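Skostlow Allotment and Garden Society
Minutes of the January meeting, held in the back room of the Mensah Hall at 7.30 in the evening
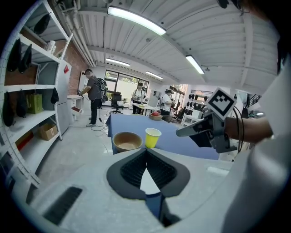
The blue table, with the bowl, the yellow cup and the apple in its basket.

Kwesi Amegashie took the chair and welcomed everybody in out of the wind, with a particular hello to the new plot holders from the Binesetti Lane end, who had walked over together and were still thawing out by the radiator. Apologies had come in from several members who are down with the cold that is going round, and the meeting sent them all its good wishes and hopes for a quick mend.

Minutes of the last meeting
These were read and agreed, with one correction. The pear tree mentioned under item 4 is on the boundary with the bowls club and not on the boundary with the school, as was written. The secretary is sorry for the mix-up, and the tree has suffered no harm by it.

Matters arising
The padlock on the lower gate has been changed, and everyone should now have the new number. If you haven't, please ask Kwesi in person and do not, as one or two of us did before Christmas, shout for it across the lane. The noticeboard still leaks at the top corner. A piece of roofing felt has been promised.

Money
The balance stands at £279 after the insurance was paid, and this was thought to be quite comfortable for the time of year, with rents still to come in. A member asked whether we might put some of it towards a second-hand shredder. There was a good deal of warm feeling for the shredder and a rather longer talk about where it would live, who would be allowed to use it and whether it would wake the baby at the end house. It was agreed to look at prices and come back to it next time.

Water
This took up the best part of the evening, as it generally does. The trough by the Drikden path has been losing water since the autumn and was found nearly empty after the frost. Kwesi has had a look underneath and believes the fault is in the joint, which is an old one and has been patched before with something that looked to him like bathroom sealant. He is willing to have a go at it himself once the weather turns milder, and the meeting thanked him very much. Meanwhile the supply to that trough will stay off, and members on that side are asked to share the middle one kindly and to take turns with the cans.

There was also some discussion of rainwater. We have been offered a tank holding 300 litres by a gentleman who is giving up his greenhouse, and all he asks is that we fetch it. Two members with a trailer between them said they would go, and it was agreed that the tank should stand behind the shed, up on slabs, so that a can will fit beneath the tap.

Plots and waiting list
There are now 26 names on the waiting list, and 3 plots are to be given up this spring. One of these is the long thin one beside the hedge, which is a good deal better than it looks and has grown some very fine leeks in its day. It was suggested that it might be split in half for two beginners, and those present were mostly in favour, though it was pointed out that somebody would have to dig the path. The new tenants will be written to before the month is out.

Seed swap
The seed swap will go ahead as usual. Please put the name of the plant on the packet and the year if you know it. Last time there was an envelope marked only "nice ones", which three households have since grown, and we still can't agree on whether they are calendulas. Anybody with spare onion sets or shallots is asked to bring them along as well, and cake will be very welcome.

Any other business
A member asked whether bonfires are still allowed. They are, after dusk and with a thought for the neighbours' washing. The robin that nested in the tool shed was reported to be about again, so please leave the small window open.

The meeting closed at 9.10. Thanks were given for the tea. A brown scarf was left behind and is with Kwesi.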